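About Onwood

Onwood is a small game development studio. We make 2D platform and puzzle games for desktop computers, and we take on contract work for other teams, mostly in level tools and character movement. There are five of us. We all work from home, and have done so from the beginning.

How we started

The studio was set up by Edmund Kołodziej, who had spent eleven years writing business software and making small games in the evenings. One of those games was Womska, a side-scrolling game about a mail carrier crossing a flooded town. It was meant to take six months. It took two years, and most of the second year went into rewriting the way the character walked up slopes.

Womska sold enough copies to pay for a second game and to bring in a second programmer. That second game was Chauvin, a puzzle game set in a hotel where the rooms can be pushed around like drawers. The rest of the team joined while Chauvin was being made, and three of us first got in touch as players who had sent in bug reports.

What we make

Our games are small on purpose. A player should be able to finish one in a week of evenings. We don't put ads in them and we don't sell items inside them. You buy the game once, and updates are free after that.

Womska is still on sale and still gets fixes. The last update added remappable controls and a setting that turns off screen shake. Chauvin has had two sets of extra rooms added, both free, and there is a room editor in the main menu that uses the same file format we use ourselves.

Our third game is Terkadwood. It is a platform game that takes place in and around one very large tree, and it is the first thing we have made with ropes, hanging bridges and branches that bend under weight. We plan to show a playable build in June. There is no release date yet, and we won't give one until the last area is built.

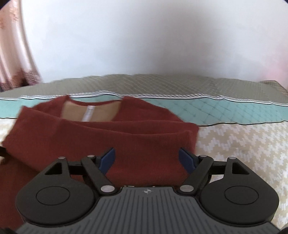
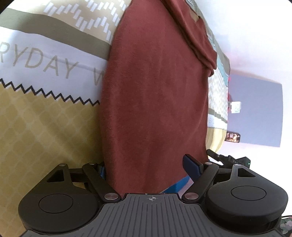 How we work

We wrote our own engine for Womska and have kept it. It is not a general engine and we would not recommend it to anyone else. It does tile maps, sprites, sound and input, and it does them in a way we understand well enough to fix in an afternoon.

For most things that move, we use plain collision code and no physics library. The player character is a box. It checks the tiles next to it, moves one axis at a time and stops when it hits something solid. Slopes are a special kind of tile with a height value on each side. Moving platforms are updated before the player, and carry the player with them. None of this is new, and people have been building platform games this way for decades. It gives the designer exact control over how high and how far a jump goes, and that matters more to us than realism.

Terkadwood is a little different. Ropes and bridges are simulated as chains of points, and that part of the code runs at a fixed step, separate from drawing. The player can push on a bridge, but a bridge can only push back on the player within limits we set by hand. Early versions had no limits and the player was thrown out of the level quite often.

Levels are drawn in our own editor. Artists and designers use the same program, and the game can be running in a window beside it while a level is being changed. Save the level and the game reloads it with the player standing in the same place. This has probably saved us more time than anything else we have written.

We keep regular hours. There is a call in the morning, usually short, and a longer one at the end of each week where somebody plays the current build from start to finish while the others watch and take notes. The person playing is not allowed to be the person who built the level.

Contract work

Between our own projects we help other studios. Typical jobs are:

Player movement for 2D games, including slopes, ladders, ledges and one-way platforms
Level editors and import tools
Finding out why a game runs slowly on older computers
Porting small 2D games between desktop systems

We don't take on 3D work, online multiplayer or mobile ports. If you ask about one of these, we'll say so quickly so you can look elsewhere.

We prefer jobs with a clear end. Before starting, we ask for a build of the game and read access to the code, and then send back a written estimate. The estimate is free. The code we write for you belongs to you.

Jobs

We are not hiring at the moment. When we are, the opening will be listed on this page and nowhere else. We don't keep applications on file, so please don't send one ahead of time.

Students sometimes write to ask about internships. We don't have a program for that, but we do answer questions by email when we can – short and specific ones have the best chance.

Contact

For help with a game you have bought, use the support form and include the version number from the title screen. For contract work, choose "Projects" on the contact form. It goes straight to Edmund, who normally replies within two working days.

If you want to stream or record our games, go ahead. You don't need to ask, and you can keep whatever you earn from it.

Page last updated May 15, 2020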